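Poton Hand-Held Gripper Kit - Desk and Small Room Edition

Equipment / Data collection / Hand-held grippers
Page updated Apr 8, 2023

If you have been putting off robot learning at your lab, school or workshop until you could afford an arm, the Poton kit is a lovely way to get going before the arm turns up. It is a two-finger gripper with a wide-angle camera looking out over the fingertips, and a person carries it around and does the job with it. The recordings can later be used to teach a robot fitted with the same fingers. We have been stocking it for long enough now to have opinions, and most of this page is about planning your purchase well: what to order first, what can wait, and where the money really goes.

Who it suits

The Desk and Small Room Edition is meant for teams who want everyday tasks in everyday places. Tidying a desk, putting a keyboard straight, winding up a cable, moving a bottle from one side to the other - all those small jobs that look dull on paper and are brilliant practice for a machine. If your project is about lifting crates or feeding a press, have a look at the Skotier range instead, as it has a stiffer body and a wider opening.

It also suits people who have to share. The kit packs into a single carry case, so one set can do a morning in an office and an afternoon in a student room without anybody having to move a table.

What comes in the case

Gripper body with trigger handle, 2 soft ribbed fingers (fitted)
Spare pair of fingers
Wide-angle camera module and lens cover
Battery and charger
Memory card
Calibration card, A4
Hex keys and a small bag of spare screws
Printed quick guide

Not included: computer, storage drive, robot arm, arm adapter plate. The adapter plate is ordered separately because the bolt pattern depends on your arm, so tell us which one you have (or which one you are hoping for!) and we will check the fit.

The soft fingers are the part we get most excited about. The ribs let the wedge bend around whatever it meets, so a round bottle and a thin card can both be picked up without changing tools. They are held to the mounting plates by ordinary screws and can be swapped at the bench with the hex keys supplied.

Planning for real rooms

It is tempting to budget for a neat test bench with a plain cloth over it. Do get one if you have the space, it is handy for the first few sessions and for training new people. But please keep most of your recording time for desks that somebody uses. Loose cables behind the monitor, a shelf full of bits and pieces, a lamp throwing glare on varnished wood, a mouse pad with a busy print on it: a robot will have to cope with all of that sooner or later, and it costs nothing to collect. 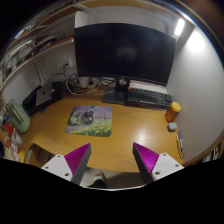

Small nooks are worth a visit before you fix your session times. With a wall on one side and a partition on the other, your elbows have less room than you expect, and the person recording may want to stand a little further back. We suggest going round with the kit switched off and simply reaching for things. You will soon find out which corners need a shorter person or a lower chair, and you can plan for that instead of finding out halfway through a paid session.

Lighting is the other thing to look at early. The camera copes well with ordinary room light, but a bright lamp next to a pale surface can wash out one side of the view. A cheap diffuser is often enough. Put a line for it in the budget anyway, it is the sort of item that gets bought in a hurry at three times the price.

How many kits?

For a first project we nearly always say two. One kit is enough to learn on, but a second keeps people working while the first is charging or having its fingers changed, and it lets two people record in different rooms on the same day. A group of 16 students in a taught course can manage nicely with 3 kits if they work in small teams.

If the money only stretches to one, buy one, and add a second battery and a second memory card. That small order does more for your working day than any other accessory on our list.

What people forget to budget for

Storage. Wide-angle video piles up quickly and you will want two copies of it. Price the drives at the same time as the kits and get them on the same order.

People's time. Recording is light work but it is tiring on the wrist. We plan on 60 minutes at a stretch and then a proper break, and we would not go beyond that.

Labelling and checking. Somebody has to watch the recordings back and throw out the bad ones. Give that job hours of its own in the plan.

Spare fingers. The soft parts are wearing parts. Keep a spare pair per kit on the shelf and reorder when you open the packet.

Permission. If you are recording in shared offices or bedrooms, there will be belongings and paperwork in view. Sort out a simple consent form before anyone picks up a gripper.

Adding an arm later

The same fingers fit the Novita wrist mount, so what you collect by hand and what your robot does afterwards are done with matching parts. This is the bit that makes the kit such a pleasant thing to plan around - you can spread the cost over two budget years and have useful recordings waiting when the arm arrives. Leave room in the second year for the mount, the adapter plate and a sturdy table. Arms are heavier than people think and a light desk will wobble.

The older Ilie wrist mount is still supported, but it needs the longer screw set. Please mention it when ordering and we will put the set in the case.

Ordering and delivery

Kits are built in batches. Orders of over 3 kits are made up separately and take longer, so send us your numbers as soon as you have a rough idea, even if the paperwork is still going round. We can hold a quote open while you wait for a funding decision. If your budget closes at the end of the year, try to have the order with us before December, when the workshop gets very busy.

Spare parts are kept in stock and normally go out on their own, ahead of full kits.

Related items

Poton spare finger pair
Poton battery
Novita wrist mount
Long screw set for Ilie wrist mount
Skotier wide-opening gripper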